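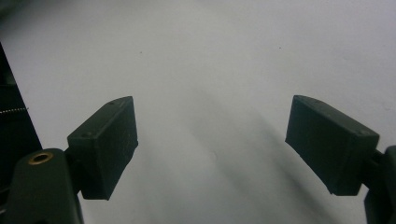
K. Jasińska

3. Upkeep of the hand-held gripper

3.1 Layout of the jaws

The Gurik tool in use at the Joltville site has two jaws, each made up of an arm, a short joint and a fingertip pad. The arm carries the load and the pad takes the wear, so the two are treated as separate parts in the stores list. A pad is changed when its inner face fails the checks given in Section 3.2. An arm is changed only when it has cracked or when the joint can no longer be tightened.

All checks are made with the jaws fully open and nothing held between them. A plain white surface is used as the backdrop, as dark pads are hard to judge against a dark bench. The operator holds the tool still over the surface and looks first at the inner faces, then at the lower edges of the pads. Scuffs on an inner face are logged but do not count as a fault. A gap between the gripping layer and its backing does count, whatever its length.

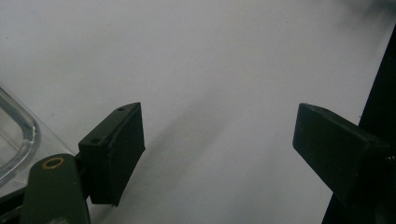
Figure 2. Fingertip pads with the jaws apart; brass-ringed hole in the left arm.

3.2 Inspection and pad change

The tool is inspected after every 3,000 grasps, as counted by the Postora logging software. The count is held against the pad pair, so a pair moved to a second tool keeps its history. Pads are always changed as a pair. In early work single pads were swapped, and the difference in wear between old and new faces shifted the closing point enough to spoil the width readings.

The change itself takes 9 minutes. The jaws are opened to the stop and the tool is switched off. The pad screws are backed out by hand, the mating faces are wiped with a dry cloth, and the new pads are fitted with the screws left slack. The jaws are then closed slowly until the faces meet, and the screws are tightened in that position. Tightening with the jaws open was tried first and given up - the pads could turn slightly on their seats and met at one corner only.
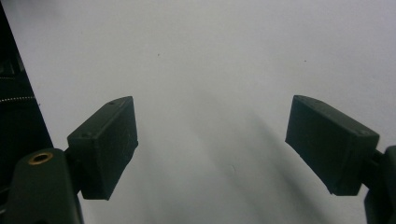
After tightening, the zero width is set again in software and the jaws are cycled three times. If the zero drifts between cycles, the joint behind each pad is checked for play before the pads are disturbed again. In February this check found a slack joint on two occasions, both on the same arm, and a thread-locking compound has been applied to that joint at each change made after the second finding.

The procedure does not correct for wear in the drive. Wear of this kind appears as a slow rise in the force needed to close the jaws, and it is dealt with in Section 4 together with the motor current records.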